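Home | Articles | Authors | Search

4.2 Message Timing and First Meetings

We modeled the time from first message to first meeting for 2000 matched pairs on Dosora, a dating service operating in the Viltdale region. Pairs in which either user closed an account during the observation window were treated as censored. Distance between home addresses was entered in miles, and reply delay in hours.

Median time to a first meeting was 14 days. Pairs who exchanged messages on at least nine separate days were more likely to meet than pairs with the same message total sent over fewer days. Age difference had no clear effect once distance was included.
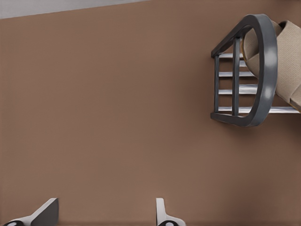

Distance remained the strongest predictor in all models. Pairs living more than 20 miles apart met less often, and the gap did not close when reply delay was held constant. Meetings were self-reported, so the true rate may be higher. Following Tijani, we repeated the analysis without users who had paid accounts; the signs of all coefficients were unchanged.

Related articles
Gouveia, T. Profile Length and Reply Rates on Pruvness
Tijani, T. Censoring in Studies of Online Matching
Mathur Survey of Single Adults: Methods

Contact | Copyright | Back to top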